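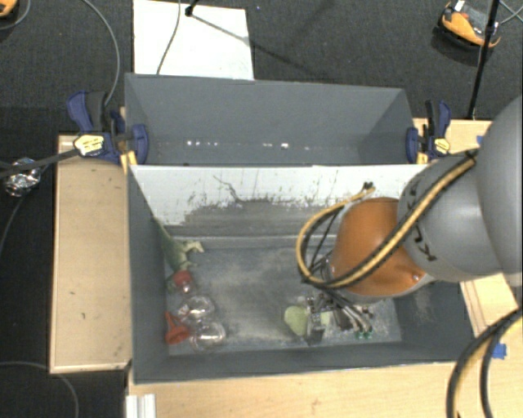 Two gray bins, one behind the other on the table.

How to Hand Over a Relief Donation So It Gets Where It's Going

So your group has raised some money for families after a storm or a flood, and now you have a cash box, a few checks and a lot of people asking when it will be sent. Congratulations! The hard part is behind you, though the next part deserves a quiet evening and a pot of tea.

Start by counting everything with a second person in the room. Joyce Koech and I did ours at her kitchen table one Thursday, and we still came up with two different totals (I had missed a folded 50 inside a thank-you card). Count again until you agree, then both sign the sheet.

Next, call the group that will receive the money and ask three things: the exact name to write on the check, who is allowed to accept it, and whether they can take gifts set aside for one purpose. Our first check was made out to "Nendum Relief" when the account was in the name of Nendum Families Fund, and the bank sent it straight back. That cost us 4 days.

Now write a short cover letter. Say who gave, how much, and what the money is meant for. We had 73 donors, and 19 of them asked not to be named, so Subira Lyimo went through the list with a pencil before anything was printed. Please do check this - people remember.

If you'd like a small handover event, keep it short. One person speaks for the givers, one for the receivers, and somebody takes a picture. Spell every name out for the local paper, and give them a phone number that gets answered.

Ask for a receipt before you leave the building. Make a copy for your own folder and send a note to your donors within the week, even if it's only a couple of lines. A second note a few months later, once you've heard how the money was spent, is always welcome.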